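Zillico Lane Assist is a driver-assistance system sold as an option on passenger cars built by Schumacher. It watches lane markings through a windshield sensor and nudges the steering wheel when the car drifts. Schumacher introduced it in July as a safety feature, a label that some reviewers have disputed.

The company's main claim is that the system cuts unplanned lane departures by 82 percent. The figure comes from a trial on a closed track at Uden, using 2 cars and dry pavement. Results from public roads have not been released, and the trial did not compare the system with a simple warning chime.
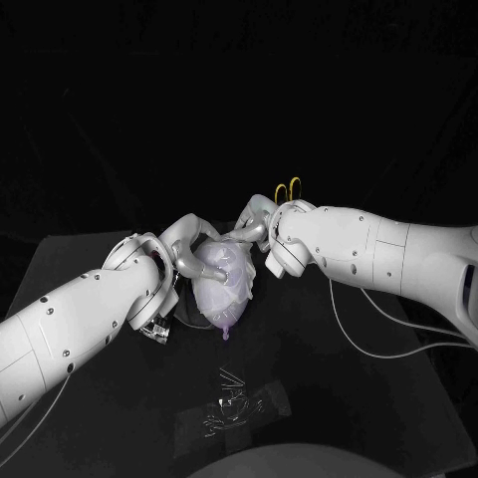 Critics also point to how often owners switch it off. A survey by the motoring magazine Grunetley drew 2335 replies, and 1354 of those owners said they had disabled the steering function at least once. Common complaints were false corrections near road work and on patched asphalt. Schumacher replied that a software update had dealt with most of these cases, but it did not say how this was measured.

Whether the system prevents crashes remains unknown. Supporters tend to cite the Uden trial, which recorded lane departures only.

Related articles
Adaptive cruise control
Blind spot monitor
Electronic stability control
Grunetley (magazine)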